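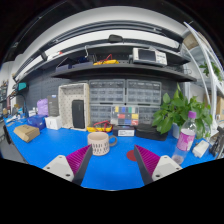 I finally moved my little rainy-day fund out of the old savings account, the one paying next to nothing, and into a money market fund over at Dornico. It took me most of August to work up the nerve! My friend Enikő kept telling me 3,000 dollars was plenty to start with (the minimum is 100, so she was right), and I fussed over the forms anyway. I'm adding 50 a month and trying very hard not to peek at gold prices.

391 shares
12 comments
Search this blog
Back to top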